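Home Explore Notifications Messages Lists Profile

Small thread for people who asked me about the little conveyor belt. I will write it in pieces, between other things. 1/

Why I wanted one: I am preparing a table activity for children, a kind of pretend fruit market. Soft fruits travel along the belt, the child at the end puts them in the right basket. The project is called Clurnirdale, after the village where we will show it first. 2/

I looked at bought ones. The toy belts are too weak and the proper ones are made for factories, with a price for factories. In the end I took a short one from Lecomte, second hand, through a seller at Rokum. 3/

It came in November in a box with far too much paper inside. No instructions. I wrote to the seller and received a very polite answer, also without instructions. 4/

The belt on the table, with its control box in front and two of the fruits at the left end:
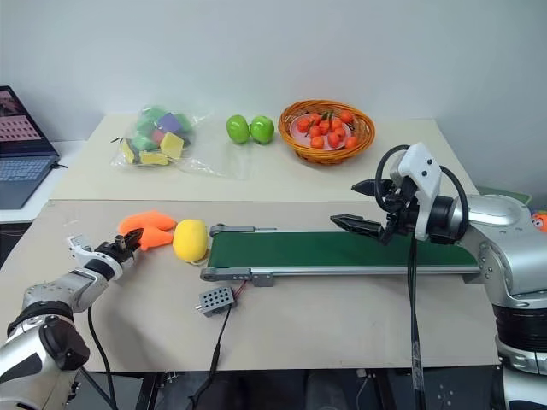 Belt, box and plush fruit on the tan table.

The belt is dark green, and I am happy with this colour. Yellow and orange fruits look very fresh on it. With a black belt I think it would look like the till in a supermarket. 5/

The yellow one, my neighbour says lemon, I say mango. At the market it will be whatever the child says. The orange one with the soft lobes has the same problem, but worse. I have heard carrot and I have heard starfish. 6/

About the fruits. Please choose plush ones and not plastic. I tried plastic apples first and they roll back, or they roll off the side, and then everybody is under the table looking for apples. Plush stays where you put it. 7/

Size is important too. My first order from Prerkamico was a bag of very small plush berries. Lovely things, but they went down between the belt and the roller and I had to stop and pull them out with my fingers. Now nothing smaller than a real lemon. 8/

Somebody asked how much it can carry. I don't know the real limit. I put a bag of flour on it, 1,000 grams by the packet, and it moved slowly but it moved. For plush you will never come near to this. 9/

The control box is the small grey one with the round holes on top. The holes should stay free, so please don't put a cloth over it to make it pretty. I did this for one afternoon and I did not like how warm it was after. 10/

Wires: red and black go from the box up to the belt frame. The power cable goes down over the front of the table. For the market day I want it to go down at the back — children stand in front, and feet find cables very quickly. 11/

Speed. The knob was not marked, so I made my own marks with a pencil. At the slow mark a fruit needs 20 seconds from one end to the other. It sounds boring, but for small children it is good, they have time to look and to change their mind. 12/

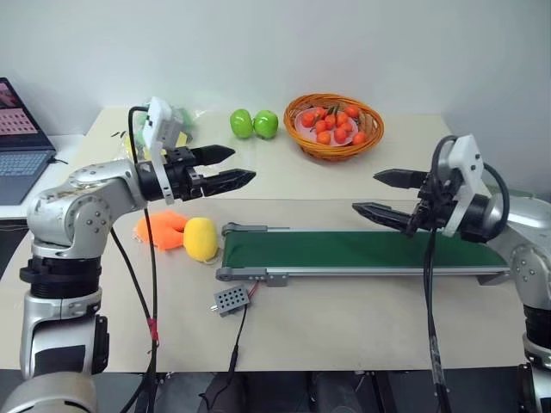 At the fast mark it is more exciting and also nothing arrives where it should. I will keep the fast mark for the big ones, the last half hour, when they become tired of being careful. 13/

Next question was which table. Any flat one, if it doesn't shake. I had first a folding table and the belt was walking slowly to the left by itself, perhaps a centimetre in each round. Rubber feet helped a little. A heavier table helped much more. 14/

A plain wall behind is also nice, in my opinion. I had planned a painted background with trees and a shop sign, and in the trial all the children were looking at the trees. So the sign goes to the side. 15/

Cleaning: damp cloth, a little soap, and turn the belt by hand to reach the other half. Do not pour water. Plush fruits go in a pillowcase and then in the machine at low temperature. They come out a bit flat, you must squeeze them back into shape. 16/

What it cost, because three people asked — 200 for the belt with its box, in euros, and the postage was extra. I thought about it for a week. A new one of the same length was more than double. 17/

Still to do: a small ramp for the end, so the fruit slides into the basket and does not just fall. I have made one from cardboard and it lived for two days. The next will be from thin wood, if I find somebody who can cut straight, I cannot. 18/

Also I need more fruit. If you have plush pears, bananas or plums at home and no child who loves them any more, please write to me. I pay the post. No berries! 19/

Edit to number 8, I was asked: the berries are not thrown away. They are in a bowl near the door and the smallest visitors may take one home.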